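Shares 7 | Comments 10

3.2 Demonstration collection

All demonstrations were given by remote control. The operator stands behind the two arms and moves a pair of smaller leader arms, and the joint angles are copied to the follower arms on the table. We also tried guiding the follower arms directly by hand, as in the earlier Gudex study, but with two arms the operator's own body kept blocking the head camera, and we dropped it after the pilot sessions in June.

The task set used in this section has two objects, a black rectangular case and a tray with a black rim and a white interior. Both lie on a plain white table. The operator picks up one object with the nearer arm, brings it to the middle of the table, and either sets it down next to the other object or passes it to the second arm. Start positions were changed by hand between episodes. We did not mark positions on the table, as marks had been picked up by the policy in our first trials at Harkolstead.

Three views are recorded: one from the head and one from each wrist. The wrist views take in a good deal of the room as well as the table, and we left this background in the training data without masking or cropping.
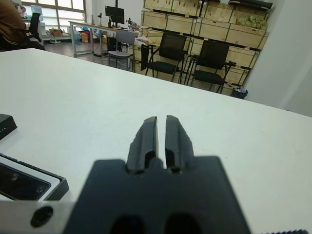 Operators were told to keep the fingers nearly closed while the arm was traveling and to open them only on the final approach. Anca Lungu, who gave most of the demonstrations, found this easier to keep up when the leader grips were fitted with a stiffer spring. The change also cut down on small opening and closing movements that carry no meaning for the task but which the policy will copy if they are present in the data.

We collected 500 episodes. Of these, 81 were removed before training. The usual grounds were a dropped object, a pause of more than 10 seconds, or a collision between the arms. Episodes with a failed first grasp followed by a good second one were kept. Hoxha, the baseline we compare against in Section 4, removes such episodes, and we return to the effect of that choice there.

Figure 7 gives the head view. The case and the tray both lie flat between the arms, with bare table separating them, and the right gripper is open toward the tray. Stains and scuffs on the table were not cleaned off or painted over. The left arm casts a soft shadow across the table, and shadows of this kind shift with the arm during an episode, so we applied brightness changes to the head images in training but no synthetic shadows.

Figure 7. Head camera view of the two-arm setup with the case and the tray on the table.
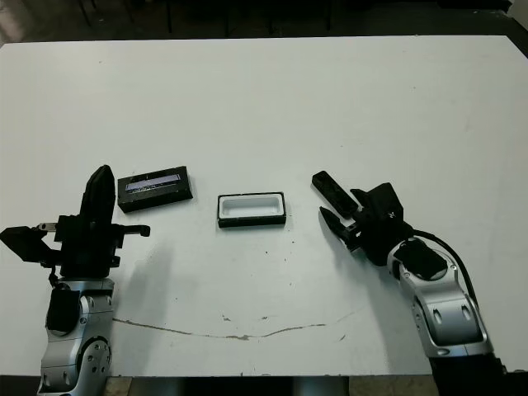

3.3 Labeling and segmentation

Each episode was split into reach, grasp, move and release. The split points were found from the gripper opening and the speed of the wrist, then checked by a second person using the Dilludthorpe viewer. Where the two arms were in different phases at the same moment, each arm was given its own label. The labels are used only for the analysis in Section 5 and are not given to the policy.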